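Robot Learning, Week 4: Teaching by Hand

Notes to go with Kidus Woldegiorgis's lecture. Please read them before the lab, and bring the sheet from last week as well if you still have it.

1. Where we left off

Last week we spent a good long while on teleoperation, where a person drives the arm from a distance and the arm's own movements become the training data. It works, and plenty of lovely results have come out of it, but those of you who sat at the Estrella rig will remember how slow it felt! Every student came away saying much the same thing: you know perfectly well how to pick up a cup, and yet through the arm you feel as if you're wearing oven gloves.

So this week we leave the arm out of the collecting altogether. The demonstrator holds a gripper in the hand, with a wide-angle camera fixed to it, and simply does the task. The policy learns from what the gripper's camera saw and how the gripper moved, and only afterwards do we ask a robot to carry it out.

2. What the camera gets to see

A very wide lens bends straight things badly (desks come out like bananas), and students often ask whether we ought to straighten the pictures first. We leave them as they are. The middle of the view keeps plenty of detail for the fingers and the object, and the squashed outer part still holds walls, lights and furniture, all of it useful when we come to work out where the gripper was. Have a look at how much of a room gets in, including a fellow demonstrator's gripper with its square marker on the side of the camera body. 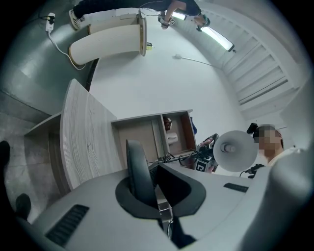

3. From video to movement

We need the gripper's position at every moment, and we get it by tracking fixed points in the room from one picture to the next. Plain white walls are a nuisance, as they offer very little to hold on to, and people are worse, because they move about and the tracker may take a sleeve for part of the building. The square markers help: their size and pattern are known beforehand, so a single clear view gives both distance and tilt.

4. The Hirnitz comparison

For the cup-and-saucer task we trained the same policy twice, once on 200 demonstrations and once on 500, all of them collected by hand with the Flamarum gripper. The larger set gave steadier grasps, though the gain was smaller than I'd hoped, and most of the remaining failures came when the saucer started near the edge of the table. My own feeling is that more starting positions would have done us more good than more repeats, but do argue with me about it on the day.

5. For the lab

Work in pairs, and read through the Nevby task card together before you pick anything up. Move a little slower than feels natural, and begin each recording with a gentle sweep of the room. Write down any run you think went wrong, even if you can't say why, and bring the list to the March tutorial.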